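Visit report: cloth handling data collection, Nindon site

The Nindon site gathers demonstration data for Toten, a manipulation model that Gristau is training to handle household fabric. We went on a Thursday in June to see how the examples are recorded before they reach the training set. The visit covered the collection room, the review desk and a short session on file handling.

Collection takes place on a bed, with the bedding left on. An operator holds a gripper by hand and performs the task with it, and the tool's own camera records the motion from the wrist position. No arm is involved at this stage. The jaws are a pair of linked fingers with ribbed blue pads on the inner faces, and the operator learns to work within what they can reach. We were told that people who fold laundry quickly at home tend to be slow with the tool for the first few sessions.

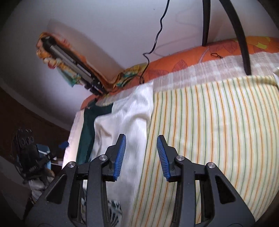

Jaws open over the layered bedding, white cloth to the left of the striped one.

The choice of background is deliberate. Stripes, plaid and large floral prints give the model many edges that do not belong to the object being handled, and the site manager wants those cases well represented. An earlier batch recorded on plain gray sheeting trained easily and transferred badly. Cloths are moved between episodes, and no attempt is made to restore a fixed starting layout.

An episode is one attempt at one instruction. The current set stands at 591 accepted episodes. Failed grasps are kept if the operator recovers without outside help. An episode is rejected if a free hand enters the view or if tracking is lost for longer than the limit set by Gristau, which we were not given in writing.

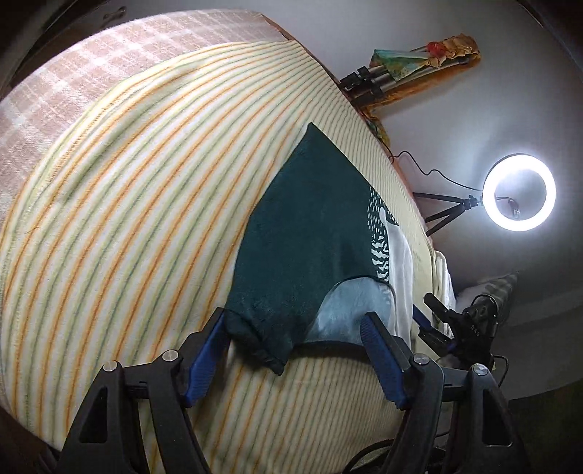 LIGHTING AND REVIEW

A ring light on a black tripod stands at the side of the bed. With the lamp at that distance, glossy fabric can saturate in the recording, and dark fleece can lose its folds. Both effects are logged as a condition and left uncorrected. Our question about varying the lamp height was noted, but the present protocol has no field for it.

Each episode goes to two reviewers, who work separately. They mark the first contact, the closing of the jaws and the release. Where their marks disagree, the episode returns to the queue with both sets attached. The review software is Rugemalira, an in-house tool that plays the video beside a plot of jaw opening. It is plain and fast. Export takes longer than it should, and the staff know it.

We raised three points at the close:

Garments with cuffs and sleeves are labeled under the same heading as flat cloths. Separate headings would make later filtering easier.

Cable position near the work area is not recorded. A cable lying across fabric may change how the cloth moves when lifted.

Operator identity is stored with the raw files but dropped on export, so differences in technique cannot be checked in the released set.

The site accepted the first point and will answer the other two by mail. A sample export was promised for our own loader tests, in the same format as the accepted set.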